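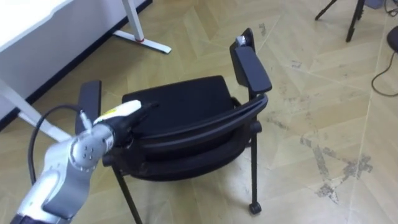
Does a robot know what a chair is?

You have probably seen a video of a robot doing something clever. It folds a towel, or stacks cups, or pushes a chair under a desk. There is usually cheerful music, and a voice saying that robots now "understand the world". People say that sort of thing a lot. Let's poke at it a bit and see how much is true.

First, forget the metal. An arm is motors and joints, and by itself it would sit there like a very expensive coat hook. What decides where the arm goes is software, meaning the instructions running on a computer. Most robot software has to do three jobs, and each of them can go wrong in its own way.

Seeing (or something like it)

A camera gives the computer a grid of tiny coloured dots called pixels. Nothing in the grid says "chair". To you, a chair is a thing for sitting on, spinning round on and getting told off for spinning round on. To the computer it is a lot of numbers.

So people show the software thousands of pictures. Suppose you have 3000 photos and somebody has labelled every chair in them. The software slowly adjusts itself until its guesses match the labels. Engineers call this training. Finding things in pictures is part of what they call perception.

Is that the same as knowing what a chair is? I don't think so. Try a black chair with a dark shadow underneath. Where does the chair stop and the shadow begin? You can tell without trying. Software may decide the shadow is part of the seat, or miss a thin black leg altogether. Patterned floors can be awkward too, and so can cables, which are skinny and never lie the same way twice.

When a company says its robot can "see", ask what it was shown while it was learning. A program trained only on kitchen chairs may be lost when it meets one with wheels.

Planning

Now suppose the software has found the chair and wants the gripper to reach the back of it. A gripper is the robot's hand, although most are nothing like a hand. Which way should the arm go?

You might say "straight there". But the elbow has to go somewhere as well, and so does any cable fixed to the arm. The planning part of the software tries out paths inside the computer before anything moves. It might test 200 of them and throw away every one that bumps into the desk.

There is a catch. The planner only avoids things it has been told about. If the seeing part missed a tripod, then as far as the planner is concerned there is no tripod. It will happily choose a path right through it, and be completely sure of itself.

Control

Control means making the real arm follow the plan. Many times every second, the software checks where each joint is, compares that with where it ought to be, and gives the motor a nudge. You do this when you carry a full glass of water and keep correcting the tilt.

This is the part I trust most. People have been working on it for a very long time, and you can measure whether it does its job. Touching things is harder. A chair on casters rolls away when you push it, and a soft cushion squashes. A plan that was fine a moment ago may already be out of date.

Try it yourself

You need 2 people and a chair. One person is the arm and shuts their eyes. The other is the software and may only say things like "left hand forward a bit" or "stop". Try to touch the back of the chair gently. Then swap over. Go slowly, and move anything breakable first.

Questions worth asking about a robot video

Has the video been speeded up? How many tries did it take? If it worked 42 times, how many times did it fail? Would it still work with the lights off, or in your bedroom? Was a person steering from somewhere you can't see?

Sometimes the answers are good ones, and then you can be properly impressed. A robot that can find one chair in one room and touch it without knocking it over has done something difficult. Whether it "understands" chairs is another matter, and I'd want to see it try a beanbag.

We use cookies to remember your settings and see which pages are read. Accept all | Manage choices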